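Ticket: Median sale price on Plurnham market page does not match county file
Product: Lolmont Listings, market reports module
Status: Closed
Priority: Normal

Reported by customer (Barrios office)

The October market page for Plurnham shows a median price for detached homes that is well above the figure in the county spreadsheet. Two of our agents quoted the page to sellers before we caught it. The condo and townhome medians on the same page look fine. We cleared the browser cache and tried a second computer, with the same result.

Support, 9:40

Thanks for the report. Please send the county file you are comparing against and tell us which date setting the page uses. You will find it under Reports, Settings, Date basis.

Customer, 10:15

File attached. Date basis is set to "Closing date."
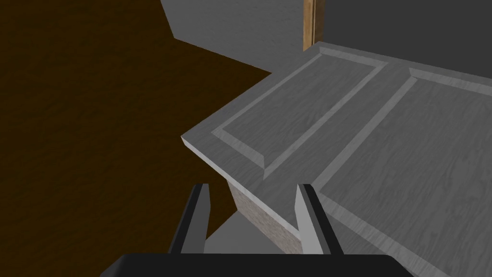

The filter on our page is set to Detached only, all price ranges, full calendar month. No one in the office has changed it as far as I know.

Support, 11:30

We ran the report against your account. The county file lists 56 detached sales for the month. Your page is using 51. The missing five are all at the lower end of the price range, which would pull the median up when they are left out. We are checking why they were dropped.

Can you open one of your own listings from that group and confirm that the property type field says Detached?

Customer, 1:05

Checked the one on our books. Property type is Detached. Status is Sold. The listing page itself looks normal, photos and all.
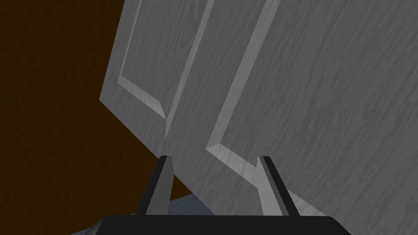 White panel with wood grain and recessed sections

Support, 2:20

Found part of it. All five records came in through the Flisari feed, and all five have a blank living area field. The market report skips any record with no living area so that it can work out price per square foot. It should skip those records for that one figure only. At the moment it drops them from the median as well.

Workaround for today:
1. Go to Reports, Settings, Advanced.
2. Turn off "Show price per square foot."
3. Save, then choose Rebuild for the month.
4. Reload the public page.

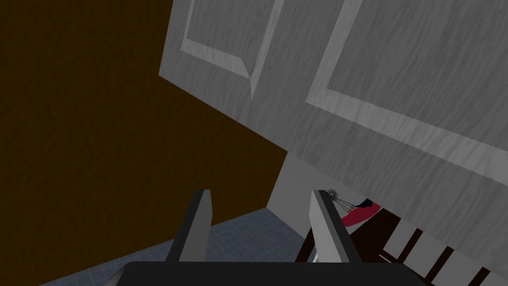
The rebuild usually finishes within a few minutes. If the old number is still there after that, reply here and we will run it from our side.

Customer, 3:10

Turned the setting off and rebuilt. The sales count now says 56 and the median matches the county file to the dollar. We would like the price per square foot line back when possible, as sellers ask for it.

Support, 3:25

Understood. Leave it off for now. I have passed this to development with your file and the record numbers.

Second question for you: do you want earlier months rebuilt too? The blank field goes back to when the Flisari feed was connected.

Customer, 3:50

Yes, the last 6 months please. Anything older is not on the public page.

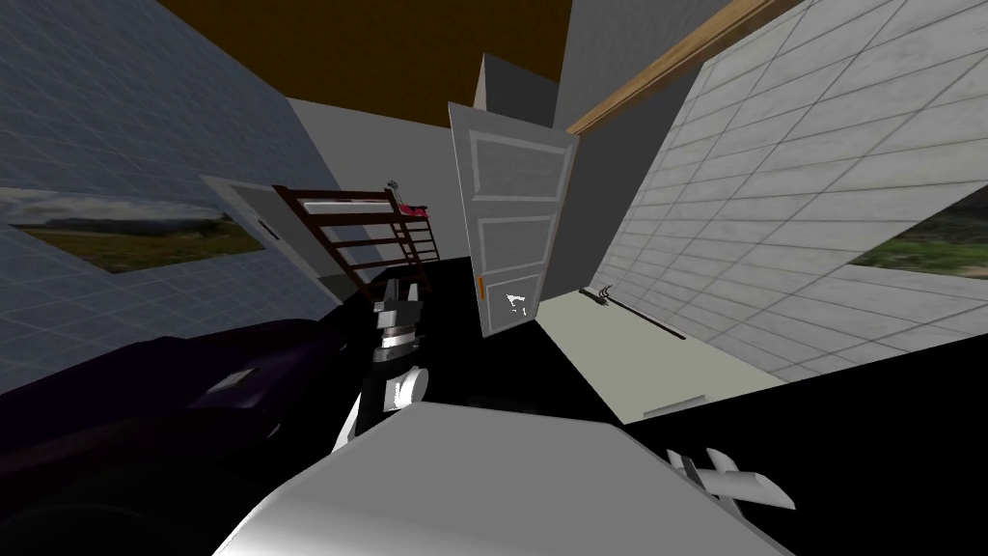 Also, can the page show a note when records are left out of a figure? It would have saved us a day.

Support, Saturday

Fix is live on your account. Records with no living area are now counted in the median and in the number of sales. They are left out of price per square foot only. You can turn that line back on.

The last 6 months have been rebuilt. Two of them changed, both downward. The others stayed the same.

The note for left-out records has been logged as a feature request. No date for it yet.

Customer

Confirmed on our end. Price per square foot is back and the median is still correct. OK to close.

Ticket closed by support. Cause: blank living area in feed records. Resolution: report filter corrected, past months rebuilt.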